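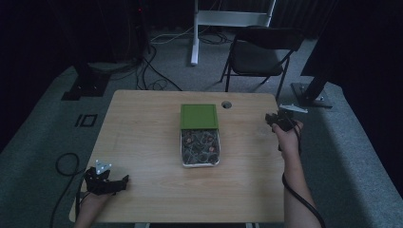
Category: Document Management / E-filing

Ticket: McKinnon matter, exhibits rejected on upload
Opened: 10/30/25
Priority: High
Status: Closed, follow-up in March

Reported by front office. Trying to file the motion for summary judgment in McKinnon. Motion and the supporting memo go through fine. Exhibit bundle gets kicked back with "document could not be validated". Tried it twice from reception, once from the paralegal desk, same thing. Deadline is end of day today so please treat as urgent.

Log

First look. Bundle is a single PDF out of Juvalum, 3,012 pages. Opens fine in the viewer, bookmarks ok, Bates numbers all there. Size is under the court's limit. So not size.

Asked front office to send me the full rejection notice instead of the one-liner. Notice says embedded content not allowed. Doesn't say which page, of course.

Split the bundle by exhibit and ran each one through the validator in Juvalum. 17 exhibits. 4 fail: C, F, G and M. Rest pass.

What the bad ones have in common: all came in from opposing counsel as fillable forms and got dropped straight into the bundle. Form fields still live. Exhibit G also has an email attached inside the PDF, which should not be in a public filing anyway. Flagged to the attorney on the matter before touching it.

Attorney ok'd removing the attachment from the filing copy. Original stays in the matter folder, untouched, read only.

Tried Flatten in Juvalum. Fixed C and F. G and M come out with blank signature blocks. Not acceptable, do NOT file those. Deleted both outputs so they don't get picked up by mistake.

Workaround for G and M: print to PDF from the Indus workstation, 300 dpi, then rerun OCR. Signatures show. Text is searchable again. Bates stamps lined up with the originals, checked first and last page of each plus a handful in the middel.

Rebuilt bundle. Validator passes. Bookmarks were lost on G and M, put back by hand.

Front office uploaded it. Rejected again. Different message this time: session expired. The e-filing login times out while the big file is going up.

Had them log out, clear the browser cache, log back in and file in 7 parts. Parts labeled in order so the clerk can follow. All accepted. Confirmation emails saved to the matter folder, front office has confirmed they can open them.

Side issue. Matter shows as Gastov in the Juvalum dropdown on the reception machine. Wrong client tag on the template, nothing went out under it. Corrected the tag. Please check the caption page before every filing untill I've been through the other templates.

Cause
Live form fields and an embedded attachment in exhibits received from outside. Second rejection was login timeout, unrelated.

For next time
Run the validator on each exhibit as it comes in, not on the night of.
Anything fillable gets flattened, then LOOK at the signature pages.
Large bundles go up in parts.
If Flatten eats a signature, use the Indus print route and re-OCR.

Open items
Juvalum support has the signature block bug, sent them a dummy form with no client data. No fix date yet. Recheck after the March update.
Template tags, still to do.

Closing the main ticket. Reopen if the clerk sends anything back.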